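Search this site Enter keywords Go

Getting your counter crew ready to work beside a robot

When we started planning the robot counter at the Bondwood shop, I'll admit I worried far more about the machine than about the people, and I had it backwards! The arm came with a manual. Irina Bogdan, who has run our counter for years and knows every regular by name, came with very good questions.

So please begin with a chat (and a pot of tea, if you can manage it). Ask everyone which parts of the job they'd be glad to hand over and which they'd miss. Ours were happy to give up the endless reaching and passing, and wanted to keep talking with customers.

Next, set up a practice table with ordinary stock in a mix of shapes, soft and hard, boxed and bagged. Give each person 10 minutes at a time, one person to a turn, and keep a colleague by the stop button.

Then practise the handover. Hold your hand out flat, palm up, low over the table, and let the robot do the moving. It feels odd at first, a bit like waiting for change from a very slow cashier.
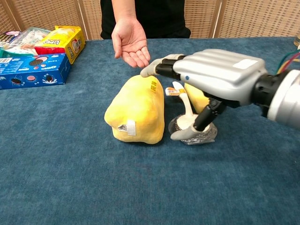

Handover practice, open palm beside the plush pepper.

Finally, rewrite the job descriptions together. Umesh Pandey now spends his mornings on orders and training, and he asked for that in writing, quite rightly. Leave room to change things again in July, when everyone has had a proper go.

Contact us | © Bondwood 2021 | Back to top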